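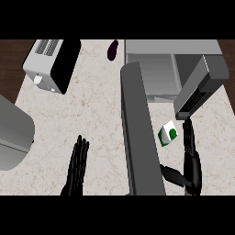 Rudd Street Community Kitchen - Home Cooking Program
Second progress report to the Prisell Fund
Submitted Oct 4, 2024
Prepared by Analyn Gatchalian, program coordinator

Period covered

This report covers the summer session and the first weeks of the fall session. It follows the headings in the grant agreement. The budget table was sent separately and is only discussed here where spending differed from the plan.

Summary

The summer session ran in full. We offered 40 places and filled all of them before the session opened. Attendance held up better than in spring, mostly on the evening course. The recipe booklet is late. The move of the morning course to the Dilell branch library went ahead, with a few problems that are described below. We are asking for one change to the budget, a transfer from printing to food, and we would like an answer before the winter session is planned in November.

Enrollment and attendance

Places were split evenly between the morning course at Dilell and the evening course at Rudd Street. Most people heard about the program from the clinic, the school newsletter or someone who had taken it before. The bus shelter posters brought in hardly anyone and we have stopped paying for them.

The evening course kept nearly everyone through to the last class. People who missed a class usually told us beforehand, and most of them picked up the handout the following week. The morning course lost more people in the middle of the session, when school let out and parents had children at home. We had planned a children's table for those weeks but the library could not give us the second room. We did let older children sit in, and several of them cooked. For next summer we have asked for both rooms from the start, and the branch has penciled us in.

We handed out 1081 meals to take home over the session. This counts each container that left with a participant, by size of household, in the way we agreed with you after the first report. It does not count what was eaten in class.

What was taught

The course order was changed after spring. Knife work and food safety still come first. Beans and grains now come before meat, which lets people practice timing with cheaper food. Soups moved to the middle. Baking was cut down to one class, with flatbread and a pan of cornbread, and the second baking class became a class on leftovers.

The leftovers class was the best attended class of the evening course. People brought in a list of what was in their refrigerator at home and worked out meals from it in pairs. The instructor had expected to need prompts and had written some out, but they were hardly used. We will keep it in the fall.

The low-salt class did less well. The recipes were taken from a clinic handout and several people said the food was bland. Jocelyn Evangelista, who teaches the evening course, has rewritten it around vinegar, citrus, toasted spices and onions cooked slowly. She tried the new version in the first weeks of the fall session and the plates came back clean.

We also added time on reading price labels. This was asked for in the spring survey. The class looks at unit prices, store brands, and when a bigger package does not save money. Next time it will come earlier in the course, before people do the first home shopping exercise.

The Dilell site

The library has a meeting room with a sink and counter but no stove. We teach there with hot plates and small ovens that are carried in for each class. The wiring was the main difficulty. With more than one oven running on the same wall, the breaker tripped, and in the second week this cost us most of the class. The building manager showed us which outlets are on which circuit and we have taped a plan of it inside the supply cabinet. The breaker has tripped once since then.

Cooking times at Dilell are also longer than in the printed recipes. Small ovens lose heat when the door is opened, and a full tray browns unevenly. The instructor there now has people turn the tray halfway through, and the handouts give a longer range of times. We have added a line telling people to check chicken with a thermometer and not go by color. All of this is useful to participants, many of whom do not have a full-size oven at home either.

Storage remains tight. The cabinet the library gave us holds pans and dry goods but nothing cold, so perishable food is driven over on the morning of each class. We priced a small refrigerator. The library would need to approve it and we have not had a reply.

Food costs

Food cost more than we planned. Cooking oil and eggs were the main reasons, and the larger number of take-home meals added to it. We changed suppliers in July for dry goods and now buy rice, beans, lentils and flour through Rurley, who deliver to both sites. The prices are lower than we were paying, but the minimum order is large and we had to find shelf space for it at Rudd Street. Produce still comes from the market. The growers there set aside seconds for us when they have them, and we cook what we get - in August that was a great deal of zucchini.

Nothing was charged to participants. We did not cut portions.

Recipe booklet

The booklet was due at the end of the summer session and is not finished. The recipes are written and tested. The delay is in the translation. The first translator had to withdraw for family reasons and we did not find another one until the end of August. The Spanish text is now complete and the Tagalog text is being checked by two former participants. We expect to have pages ready for the printer in November.

We also plan to print fewer copies. In the survey most people said they would use a version on their phone, and the ones who wanted paper mostly wanted single sheets they could tape to a cabinet. We will print a shorter run of the booklet and put the rest of the effort into loose sheets.

Staffing

There were 2 paid instructors throughout the session, as planned. The kitchen assistant post at Dilell was empty for the first part of the summer and was covered by me on most mornings. It was filled in July. The new assistant has her food handler card and has since taken on the ordering for both sites, which has freed up time for calls to people who miss a class.

Feedback

The survey was shortened to one page and filled out in the last class. The most common answer to what people had changed at home was that they cooked dried beans now. The next was that they threw away less. Some said they had tried to change what the family ate and had been outvoted.

Complaints were mainly about parking at Rudd Street and about the noise of the exhaust fan, which makes it hard to hear at the back. We have moved the demonstration table away from the fan. We can't do much about parking. A few people asked for a follow-on course, and we have started a list.

Change requested

We ask to move the unspent part of the printing line to food for the remainder of the grant year. The total would stay the same. The amounts are on the second sheet of the budget file.

Next period

The fall session is under way at both sites. Before the next report we expect to finish the booklet pages, settle the refrigerator question with the library, and set the winter dates. The winter evening course may start half an hour earlier if the bus schedule changes as announced. We will also call people from the spring session to ask what they are still cooking, using the same questions as last year so the answers can be compared.

Site visits are welcome at either location. Please let us know in advance so that there is enough food.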